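Tavetti Walled Folding Surface: Review After Regular Use

A flat panel for folding laundry, bounded by walls at the back and sides. 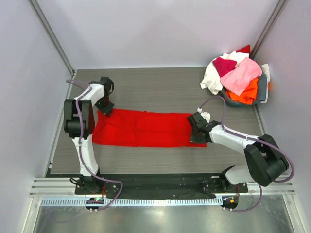

4 min read

The Tavetti is a folding surface and does very little else. It has no drawers, no hanging rail and no fold-out board for ironing. The buyer gets a flat panel with a fine wood-like grain, pale lavender-gray walls, gray metal corner posts and narrow metal edging. Whether that justifies the floor space depends on how much laundry passes through the house and how much of it is currently folded on a bed.

Assembly

The posts go in first, then the walls, then the panel. The instruction sheet shows the panel before the walls in one drawing and after them in the next. The second order is correct. With the panel already down, the back wall can't be lowered between the posts without lifting one end again. Assembly took one person an evening, including the time spent undoing the first attempt.

All fasteners were in the bag. One post needed its lower screw backed off half a turn before the side wall would sit flush. The total weight is listed as 22 pounds, and two people are better than one for moving it once it is built.

The panel

The surface is the strongest part of the design. It has enough grip to hold a cotton T-shirt in place while the sleeves are turned in, and not so much that a towel has to be peeled off it. Thin synthetic fabric still slides. A lining or a satin pillowcase needs a hand on it throughout.

The fine grain runs horizontally, and this turns out to be useful. A hem can be lined up against it by eye. It is no substitute for a printed guide, but a long rectangle comes out straighter on this panel than on the plain white Relter top used for comparison. Bright fabrics, red in particular, show their edges clearly against the gray-brown. Dark gray socks do not, and pairing them here under a weak bulb is slow.

Usable depth is 25 inches. That is enough for shirts, pants and hand towels. A bath towel has to be folded once in the air or laid sideways. Fitted sheets are possible but unpleasant, as they are everywhere.

The walls

Side walls on a folding table sound like a poor idea, and for sheets they are one. For smaller items they work. Finished stacks can be pushed against the back wall without going over, and socks stay on the panel. On an open table of similar depth, the rear stack was regularly lost to the floor.

The walls mark easily. Scuffs from belt buckles and jacket zippers appeared within the first month — light ones, which came down with a damp cloth but did not vanish. The finish also throws back glare from a lamp placed to one side. Overhead light is better.

The basket has to go somewhere, and this is the main problem with the layout. If it stands inside, it takes up the right side and shortens the working width. If it stands on the floor, every item involves bending. After trying both, I kept it inside for small loads and on a stool alongside for large ones. A hook or shelf on the outside of the wall would have solved this at little cost.

Folding on it

The test ran to 71 items over several loads. The surface favors a flat method: lay the piece out fully, smooth from the middle toward both ends, bring one long edge over, then fold in from the ends. A piece that is bunched at the start stays bunched. Soft wrinkles in the first layer can be pressed out by hand, but a crease left along the length will show on the outside of the finished fold.

Corners deserve some attention. On stretchy knits one corner tends to pull out to a point, and the next fold makes it worse. Squaring it before going on takes a second.

Stacks were neater than those made on the bed and slightly neater than those made on the Relter. Speed was no different from the Relter — the walls get in the way of the elbows about as often as they save a trip to the floor.

Alternatives

The Rondonuwu bench is lower, open on all sides and better for bed linen. It wobbles. The Prustico tabletop mat is the choice for anyone who already owns a decent table; it stores flat and grips thin fabric better than the Tavetti does, though it needs smoothing out before each use.

Rating

7 out of 10. The panel would earn more by itself. Points were lost for the basket problem, the marking on the walls and the instruction sheet. I would buy it for a laundry room with good overhead light and a household that folds mostly shirts and towels. For sheets, get something open.

Contact | Copyright, all rights reserved | Back to top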